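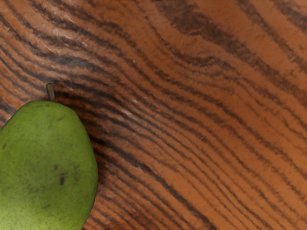
Firmness loss in stored pears under two storage conditions

Sandrine Boyer
Food Technology, second-year project report

1. Background

Pears are picked before they are ready to eat and soften from the core outwards. The grower needs them firm enough to travel, while the shop needs them to ripen within a few days of sale. The usual practice is to hold the fruit cold and then bring it to room temperature. The Fatenow packing shed in Jernatdale keeps part of its crop in an unheated store and the remainder in a cold room. The aim of this project was to compare firmness loss in the two stores and to decide whether skin colour can be used as a guide to it.

2. Materials and method

The fruit came from a single block of the Darkine orchard and was picked in September. From a delivery of 2,000 pears, 120 were drawn by taking fruit from crates in the top, middle and bottom layers of each stack. Bruised fruit and fruit with broken skin were rejected and replaced from the same crate. The sample was divided equally between the two stores.

The cold room was set to 2 °C. The unheated store followed the outside temperature, which was read from a wall thermometer each morning.

Firmness was measured with a Royer hand penetrometer. A thin disc of skin was removed at the widest part of the fruit and the probe was pressed in at a steady rate up to the mark. Two readings were taken per pear, on opposite sides, and the mean was used. As the test destroys the fruit, a fresh group was taken from each store every week. Skin colour was scored against a printed chart before the skin was cut.

3. Results

Firmness fell in both stores. In the cold room the fall was slow and close to even from week to week. In the unheated store there was little change at first, then a sharp drop after a spell of mild weather in October. The spread between individual pears was also wider in the unheated store.

Colour moved from green towards yellow in both groups but did not follow firmness closely. Several pears scored as green gave soft readings, and the cold room fruit included yellowish pears that were still hard.

4. Sources of error

The probe was pressed in by hand, so its speed varied. The wall thermometer was read once a day and would have missed afternoon peaks. Colour scoring was done by one person under a strip light, and the middle steps of the chart were difficult to tell apart. Fruit size was not recorded. Larger pears are often softer at picking, and this may account for part of the spread.

5. Further work

The test should be repeated with a logging thermometer in each store and with the penetrometer mounted in a stand. Each pear should be weighed before testing. A starch test with iodine on the cut face would give a second measure of ripeness from the same fruit.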